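Teaching by Hand: Greer Nisbet on Recording Household Tasks

4 min read 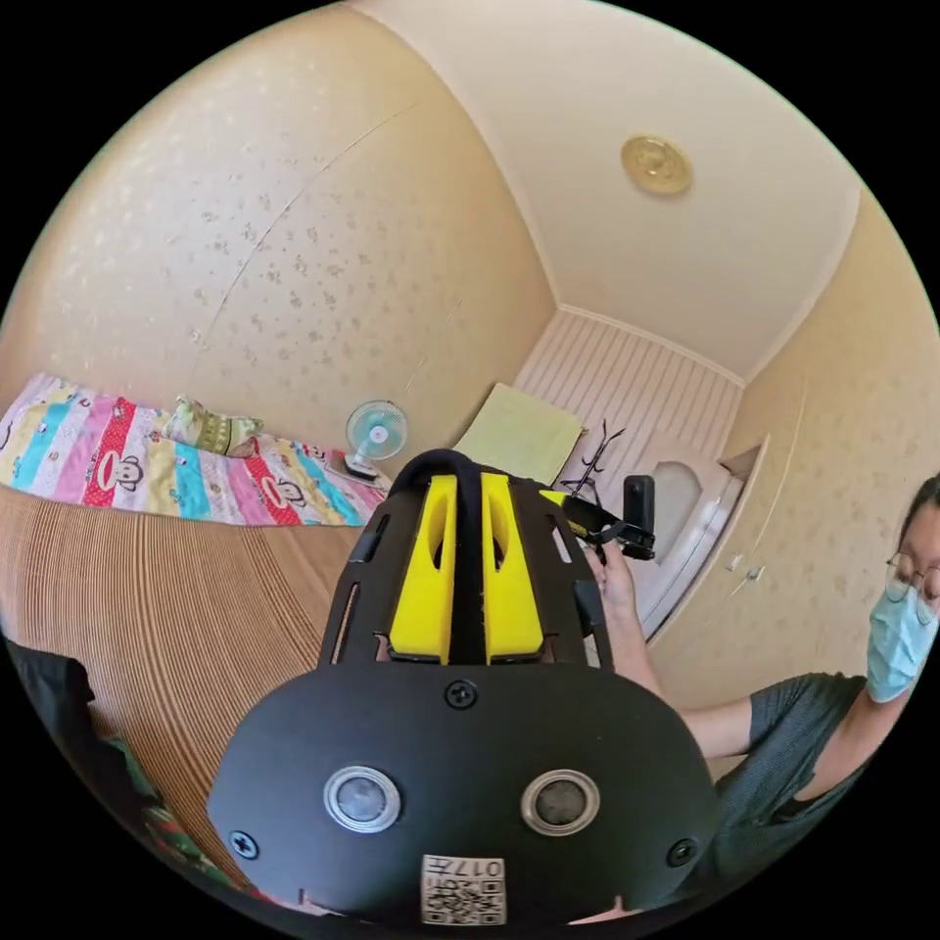

Greer Nisbet spent her first month at Makanby trying to teach a robot arm to fold a towel by remote control. She sat at a desk with a controller in each hand and watched the arm on a screen.

"I could fold a towel in a few seconds with my own hands," she says. "With the remote setup it took me minutes, and I dropped it a lot. You can't feel anything. You're guessing how hard you're squeezing."

Most of her work is now done with hand-held grippers. A person holds one in each hand and does the task directly, and a camera on the gripper records what it sees. The robot doesn't need to be there. Nisbet says that changed where the work could happen. Under the remote system, every demonstration came from the lab in Gandeck. With the hand-held tools, people can record in bedrooms and kitchens.

"A lab table is always the same table," she says. "Then you send the robot to a house and there's a patterned blanket, and it has never seen a patterned blanket."

New demonstrators get 2 days of practice before any of their recordings are kept. The main thing they have to unlearn is using their fingers. People reach out with a thumb to steady something, or tuck a cloth under one elbow. The robot has no thumb and no use for an elbow, so those takes are thrown out.

Lachlan Munro runs the practice sessions. He asks people to slow down, but only a little.

"If they go too slow it looks like a different task," Munro says. "They stop and think in the middle, and the robot learns to stop in the middle. I'd take a small mistake that gets fixed. It's useful for it to see a sock dropped and picked up again."

A simple job, such as putting a pillow at the head of a bed, needs 500 good recordings before the team will try it on an arm. A session is 14 takes, then a break. Nisbet says wrists get tired before people notice, and the motion gets sloppy.

She has not given up on remote control. Her group still uses it for jobs where the arm's own reach matters, like getting something out of a deep cupboard. A person can bend and lean in ways the arm can't, and a recording made by hand may ask for a position the arm has no way to get into.

"With remote control, if the arm did it, the arm can do it," she says. "With the hand-held ones you have to check afterward."

That checking is done by Shona Jardine, who plays each recording through a model of the arm and marks the ones it couldn't follow. Last August she rejected a whole batch of bed-making takes from one home. The demonstrator had been kneeling on the mattress.

Asked what she would like to fix next, Nisbet goes straight to the weight of the grippers. After that she wants some sense of touch in the fingertips, so that the recording shows how firmly a thing was held. For now the robot has only the pictures and the movement to go on, and it crushes paper cups.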